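Bar Sorting and Packing, Irdale Site: Progress Report to Magagula
Last updated: 2020-05-30

Prepared by Busisiwe Mathebula for the grant period that began in January.
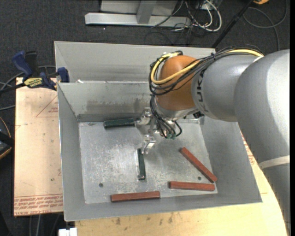

Palesa Naidoo wrote after reading the draft that the green and reddish-brown bars should be reported separately from now on, as the two go to different customers and a combined figure hides which one is behind. We agree. The split is used below and will be kept for the rest of the grant.

Output. We packed 268 cartons in the period against a plan of 400. Most of the shortfall is in the green bars. The first delivery of green wrap from Trumia was too narrow and had to be returned, and packing of that color stopped until the replacement arrived. Reddish-brown is on plan.

Sorting. Both colors still come down to the bins mixed. Separating them before packing takes up nearly 65 percent of the labor on the line, more than we allowed for in the proposal. Mandla Xaba has drawn up a change that would keep the colors on separate feeds from the start. It needs one extra chute and no new floor space. A quote is attached to the financial section.

Bins. The sheet-metal bins are sound and we don't plan to replace them. The floors are scuffed and there is staining on the back wall of one bin. A weekly wash has been added to the Friday routine — it was monthly before. Scraps are to be cleared at each shift change.

Damage. Bars with crushed corners are set aside and not packed. Losses were highest in the first weeks, when bins were filled too deep. The fill line has been lowered and the Brultcombe warehouse has returned 9 cartons since then, all of them from older stock.

Spending. We are under budget on materials and over on labor, for the reason given under Sorting. We ask permission to move the unspent materials money to the chute.

Next period. Fit the chute if approved, clear the green backlog, and send separate figures for each color. Yolandi Tshabalala will take over the monthly returns.

Related reports
Carton and wrap purchasing, Irdale
Brultcombe warehouse: returns and storage
Magagula grant: reporting schedule
Bin cleaning routine, revised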